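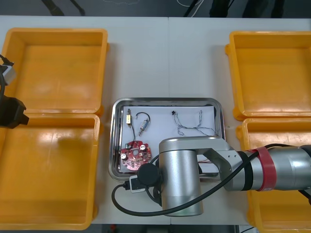
When does a small part count as sorted? We count it as sorted once it is lying in the bin chosen for its kind and the next part has been taken from the tray, so that any second thoughts before that moment are still allowed.

3.2 Sorting loose components by kind

Share 65 · Comments 0

It may seem a little fussy to begin with a definition, but we found in the early trials that people meant quite different things by the word. Some felt a part was sorted as soon as they had recognised it, and others would happily move it from bin to bin until the whole tray was done – and both habits make the tallies very hard to compare. The rule was suggested by Jussara Furtado, who had met much the same trouble when working through the Adugna repair stock, and we are grateful for it.

The parts came from the mixed drawers of the Fotilar workshop, where odds and ends had been tipped together over many years. There were 2215 of them in the main set, with a further 200 kept back for practice. Each tray was lined with plain white paper, which makes thin leads a good deal easier to find than they are against bare steel, and a small handful of parts was laid out at a time. Four open bins stood on the table, two on either side of the tray, so that no bin was a great deal further away than any other.
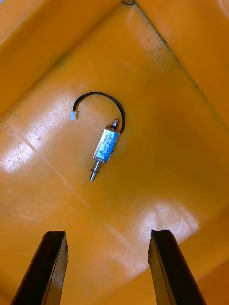 RIDUNMONT, November. The notes made during the Saturday session are mostly about solenoids, and they are cheerful reading. A push-pull solenoid, with its open metal frame, its blue label and its steel plunger, is about as easy to name as anything in the drawers, and it sits well on the flat floor of a bin. The trouble comes with its smaller neighbours. A glass part on a curled lead might be a reed switch or might be a small fuse, and a good many of us had to turn such things over several times before we were willing to commit ourselves.

Wires brought their own worries. A tiny connector with a length of twisted wire behind it could fairly be called a connector or a cable, and in the first version of our guide (the Pletach guide, named after the drawers it was written for) we had said nothing on the matter at all. The revised guide asks the sorter to go by whatever is fixed to the end of the wire, and to treat it as plain wire only when both ends are bare.

We should also mention the state of the bins. Shallow plastic bins pick up scratches and a little grey dirt in the corners, and very small parts can be overlooked there when a bin is emptied. We therefore ran a soft brush along the corners between trays – a dull job, but one that brought several missing pieces to light.
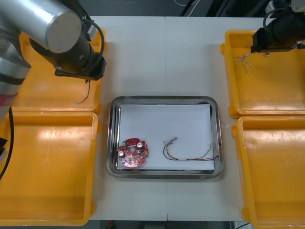
Figure 4. The sorting table, with the paper-lined tray at the centre and two bins along each side.

Of the full set, 138 parts were placed in a bin that the second reader would not have chosen. Most of these were glass parts or short lengths of wire, and we return to them in Section 4, where the two readings are set side by side.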